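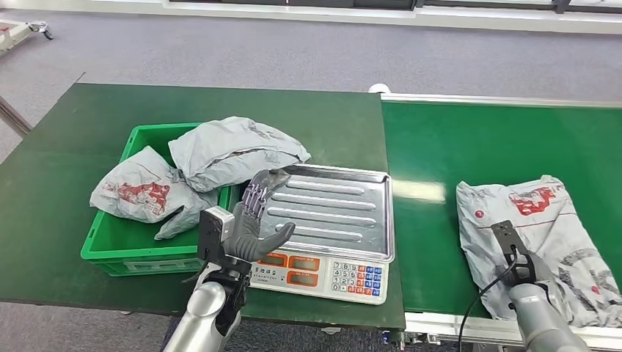 Gray plastic mailer bags in a green crate.

Women's network asks Culstead to recognize years of home care in the local pension

The women's network Itside has handed over a petition with 2747 signatures to the regional assembly in Culstead. The petition asks that years spent at home with small children or with sick relatives be counted in the regional supplementary pension. At present only years with a registered salary are counted, and many women come to retirement age with a very small amount.

Iolanda Coutinho, who coordinates Itside, gave the petition to the assembly's social affairs office on 29th February. She was received by Ismael Rocha, the head of the office, and the meeting took longer than it was planned. According to Coutinho, the conversation was friendly but also open about the difficulties.

"We did not come to ask for a gift," she said afterwards. "These women were working all the time. Their work has no payslip, and this is the problem we want the assembly to look at."

The network started to collect the signatures in January, first in the town and later in the villages of the Meireles valley. In the valley there are few jobs with fixed hours and no day center for older people, so care stays mostly inside the family. Veronika Sipos, a retired nurse from the valley, spoke at the meeting about her neighbors. She cared for her own mother for many years and went back to the clinic only after the mother died. Her pension does not include this time.

Under the proposal, a person could register as a family carer with a simple form signed by a doctor or a school. Each full year of care would count as half a year of paid work. The network first wanted a full year, but it changed the text after discussion with members who know the pension rules well.

Rocha promised that his office will prepare a calculation of the costs. He did not want to give a figure before this is ready. He also reminded the visitors that the assembly can change only the supplementary part of the pension – the main part is decided on the national level.
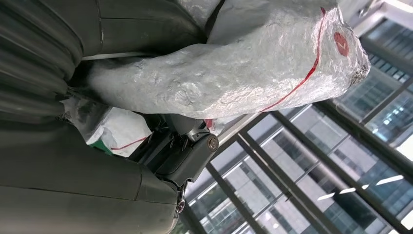
Can men also register as family carers under the proposal?
The text speaks of any person who gives care at home, so men would have the same right as women.

Not all groups support the petition in its present form. Simone Pimentel from the Pureo center, which gives legal advice to women, agrees with the aim but is worried about the doctor's signature. In her experience, families in the villages sometimes wait a long time for an appointment. She would prefer a written declaration by two neighbors, as is already accepted for some other benefits.

Itside answered that it is ready to talk about this point. A public discussion on the form will be held in the Culstead library, and the draft can be read there at the information desk.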